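Ladik Metal Storage Bins: Frequently Asked Questions

What is the bin made of?
Sheet metal in a deep gray finish, open at the top, with sloping sides. There is no separate liner.

Why are the sides sloped?
Small items slide back toward the floor of the bin and can be reached by hand without tipping it. The slope also lets empty bins nest. Stack no more than 5 when nested.

Can I set it on a wood table?
Yes. Wipe the underside first. Grit caught under the bin will scratch a soft or oiled top. Felt pads are sold separately under the Drutberg name.

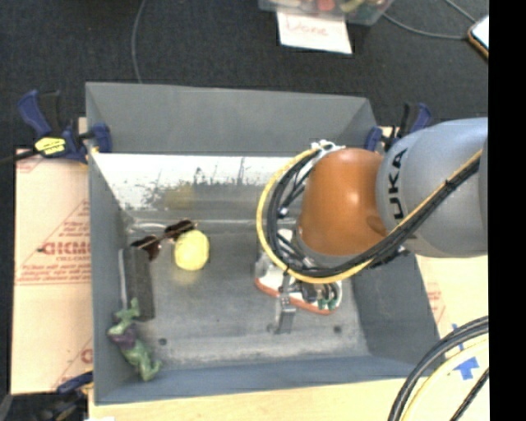
Can I store different kinds of items together?
Mixed storage is fine as long as nothing is sharp or leaking. Hard items should be kept apart from anything with a surface that marks easily. Sunglasses are the usual problem: left with a lens resting against something else, as with the pair touching the yellow lemon-like object, they can pick up fine scratches each time the bin is moved. Put them in a case or a cloth pouch. Long blocks and boxes store best parallel to a wall, which leaves the middle of the floor open.

How do I clean it?
Warm water, dish soap, a soft cloth. Dry it the same day. Do not use steel wool or chlorine cleaner — both damage the finish, and the warranty does not cover it.

Can it hold fresh fruit?
For a day or two, uncovered. Citrus juice left on the metal overnight may stain.

Do you take bulk orders?
Orders of 100 or more are handled by Nurhan Gezer in the sales office. Allow extra time in December.

Are replacement bins sold singly?
Yes, under part number 54.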